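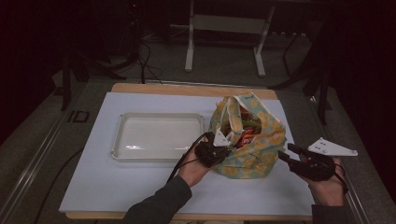

## Lisar fold-flat shopping bag, two months in

I bought the Lisar because my last bag gave way outside the chemist's and I had to chase a tin of chickpeas downhill. It comes in several prints. I went for the fruit, or possibly flowers. My sister and I have agreed to differ.

The good news first. The handles are long enough to go over a winter coat, which the Bendent's never were, and the stitching has put up with potatoes, library books and one badly judged melon. It washes at 30 and dries overnight on a radiator.

Now the folding. Lisar says it packs down to the size of a purse. Mine packs down to the size of a cushion, and a sulky one. There's a leaflet with a diagram, which I followed twice before stuffing the thing in my coat pocket like everybody else.

It also won't stand up on its own at the till if you load the light things first. Start with milk.

At £12.90 it costs more than the Mahrous, which is plainer and has an inside pocket for keys. Ghizlane Zaki at work swears by hers and has offered to swap. I said no, so I suppose I must like it.

**Four out of five.** One off for the leaflet.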